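Ruro over-sink roll-up rack (dark grey) + everyday dishwasher-safe bits

Home / Kitchen / Sink and Drying

In stock. Ships Thursday if you order before noon.

Quick rundown, more detail further down. It's a roll-up rack. Metal bars, grey silicone down both edges. Unroll it over one side of the sink, put your rinsed stuff on it, water goes down the drain instead of all over the benchtop. Roll it up when you're done and shove it in a drawer. We've been selling these out of the Priedītis warehouse for a while now and they're still our most reordered kitchen item.

Suits single and double sinks. On a double we'd put it over the narrower side and leave the big basin free for the washing up. Check the rim of your sink is reasonably flat first — raised or heavily rounded rims, it'll slide a bit. 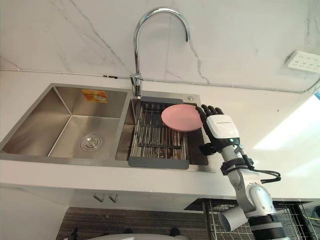

Rack over the right-hand basin, round pink plate on top.

What you get
One rack, dark grey
One cotton tie for storage
Care card (same info as below, keep it or bin it)

What you don't get: plates, sink, tap. We get asked. Crockery is sold seperately, see the Multo section.

Measuring up
Measure the basin front to back, outside rim to outside rim. Rack needs to sit on the rim at both ends with a bit to spare. If you're between sizes go up. Too long is fine, just leave one end rolled. Too short and it ends up in the sink with a plate on top of it.

Don't measure the inside of the basin, that's where most of our returns come from. Watch for anything standing up off the sink deck near the basin too, soap pumps, buttons, filtered water taps. Bars have to lie flat.

Load limit
Keep it under 20 kilos. Fine for a full stockpot. Not a step, not a seat, please.

Hot pans
Short answer yes for warm, no for straight off the burner. The bars cope but the silicone edges go shiny after a while. Use a trivet.

Multo everyday range
Plain colours, nothing fancy, made to be chucked in the dishwasher most days of the week. Mugs, bowls, plates. All of it sold singly so if you break one you buy one.

Mugs first. Handle's big enough for proper hands. Upside down on the top rack, on a lean if you can, so the base doesn't hold a puddle. Don't jam them together, the rims knock.
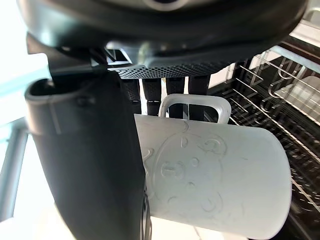

Whitish mug beside the dishwasher rack.

The mug range comes in one size only. A bigger one is meant to land in June, no promises, the last lot got held up.

Bowls. Terracotta and pale pink at the moment. The terracotta is matte all over so it will pick up cutlery marks if you're rough with it, a paste of bicarb and water shifts most of them. Has a foot ring underneath, and that's where water sits after a cycle. Tip it when you unload or give it a wipe. Easier again, empty the bottom rack before the top one so nothing drips down on the dry stuff.
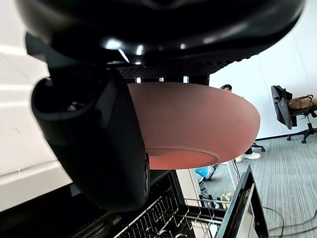 Terracotta bowl over the wire rack, foot ring showing.

Loading bowls: face them in towards the middle, one per gap, angled down. Two bowls nested in the one gap means two dirty bowls. Normal cycle is fine, no need for intensive. Rinse aid helps with the darker colour.

Pink bowl is the same idea, soft muted colour, matte finish, narrows in at the base. Stacks ok in a cupboard. We'd stop at five or six high, they get wobbly.

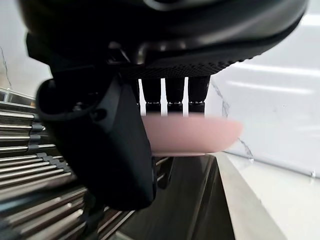 Kelly Barbosa: I've had four of the pink ones for over a year and they go through every night. Colour has held up well. Only gripe is the matte finish shows tea if you leave it sitting, and yes I do eat soup out of them and then use them for tea bags. Would buy again, would like a lid.

Thanks Kelly. No lids planned but we've passed it on to Valdir in buying.

Looking after the rack
Dish soap and a soft brush, once a week or so
Can go in the dishwasher, lay it flat on the top rack, not rolled
No bleach, no steel wool
Hard water spots come off with vinegar, rinse after

Cafes and rentals
Cartons of 20 or 100. Price breaks at 100 and again at 200, mixed colours ok on bowls. Email for a quote and say what sink you've got, saves us asking. Allow around 400 grams a bowl if you're working out freight, packaging included.

Returns
Thirty days, unused, in the box. Wrong size racks swapped once, you cover postage back. Chipped on arrival — send a photo the same day if you can and we'll replace it, no need to post the broken one.

Also in Sink and Drying
Lutow cutlery caddy
Lutow bottle brush, spare heads
Ruro roll-up rack, wide (back in stock soon, leave you're email)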